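Comment apprend-on à un robot à ranger un gobelet ?

Un robot tout neuf ne sait rien faire. Il est fort, il est cher, et il reste planté devant une table comme toi devant un exercice de maths.

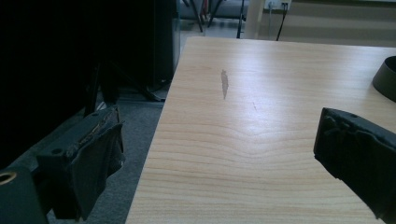
On pourrait lui écrire des instructions : avance la pince, ouvre-la, descends, ferme. Mais de combien faut-il descendre ? Et si le gobelet est de travers ? Il faudrait écrire des pages et des pages, et le robot trouverait quand même le moyen de le renverser.

Alors on fait comme avec un petit frère : on lui montre.

Première méthode, la pince à main. Une personne tient une pince à deux doigts, avec une caméra fixée dessus, et fait le travail elle-même. La caméra filme ce que la pince a devant elle : la table, les objets, les deux doigts qui se rapprochent. Plus tard, l'ordinateur étudie ces films pour deviner quels gestes faire.

Deuxième méthode, la télécommande. Le robot est là, mais c'est un humain qui le pilote à distance, un peu comme dans un jeu vidéo — en beaucoup plus lent, et sans musique.

Une seule démonstration ne suffit pas. Le robot croirait que tous les gobelets du monde sont posés au même endroit. On recommence donc 20 fois, puis 500 fois, en changeant la place des objets, la table ou la lumière. C'est long. Le robot ne se plaint jamais — la personne qui tient la pince, un peu plus.

Et toi, saurais-tu montrer comment on lace une chaussure avec seulement deux doigts à chaque main ? Essaie, puis recommence 71 fois.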